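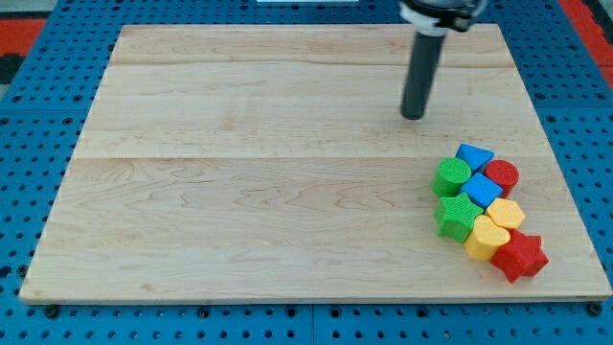 Stundville Support
Ticket 253: Glued maple board, seam lifting and surface rocking
Status: Open
Product: Fasodano edge-glued board, maple
Raised by: Sumathi Hegde
Handled by: Herman Tjoa

Sumathi Hegde, original report

I bought this board as a flat work surface for sorting and stacking kids' shape blocks, and for setting up the block sets we lend out. It sits on pegboard on top of a bench. The middle seam can now be felt with a fingernail the whole way along, and the cylinders won't stay put when they're stood on end near it. The top seam feels fine. I'd like to know whether this is a defect before I spend any more time on it, and please don't send me the wood movement leaflet. I've read it.

Herman Tjoa, Support

Thanks Sumathi. Sorry to hear the board's giving you grief. Some movement across a glued seam is normal as the seasons change. Could you let us know how the board was stored before use, and whether it has had any finish applied? A light coat of our Dramani board oil on both faces settles most of these.

Sumathi Hegde

Stored flat, indoors, in its wrapping. No finish beyond whatever it came with. I'm doubtful that oil fixes a ridge. Can you tell me what it's supposed to do to a step between two planks that are already glued?

Herman Tjoa, Support

The oil slows down moisture exchange, so one plank doesn't swell more than its neighbour. It won't remove a step that's already there, you're right. Before we go further, could you please:
Put a steel rule across the grain at both ends and in the middle, and look for light under it.
Turn the board over and repeat.
Try it on a surface you know is flat, off the pegboard.

Sumathi Hegde

Done, on the kitchen counter, which is stone.
Top face, left end: no light.
Top face, middle: light either side of the main seam.
Top face, right end: same, a bit worse.
Underside: no step I can feel, slight hollow.
Rocking: gone on the counter. It came back on the pegboard.

So I'll concede the rocking. The pegboard bows between its supports and I should have checked that first. The ridge is a separate matter and it was there on the stone as well.

Herman Tjoa, Support

That's useful, thank you. I've passed it to Valentin Grabner in the workshop.

Valentin Grabner, Workshop

From those readings the board has cupped slightly and the glue line is standing proud of the timber on the top face. If the glue were failing you'd expect a gap or a clicking sound when you press beside the seam. Do you get either? The different tone from one plank to the next is just the timber and has no bearing on this.

Sumathi Hegde

No gap, no click. I wasn't asking about the colour.

How sure are you about the glue line? The last person I spoke to on the phone (Leopold Gruber, in July) told me it was impossible for the glue to stand proud, and that I must have put something hot on it. I hadn't.

Valentin Grabner, Workshop

Fairly sure, not certain without the board in front of me. It does happen, and heat isn't needed. I'd suggest a cabinet scraper held almost upright along the seam, then 240 grit with the grain. Leave the upper seam alone if it's flat. Try a short stretch at one end first and stop if it makes no difference.

Sumathi Hegde

I scraped the last 9 cm at the right end. The fingernail no longer catches there and a cylinder stands up on it. A cylinder will stand on plenty of things for one afternoon, so I'm not calling it fixed. I've put a batten under the pegboard as well. I'll do the rest of the seam this week and check again after the heating has been on for a while.

Please keep this open. I don't want to go back to the start of the queue.

Herman Tjoa, Support

Understood. Ticket left open, auto-close switched off. A replacement stays available under the warranty if the ridge returns, and you won't need to send the readings again.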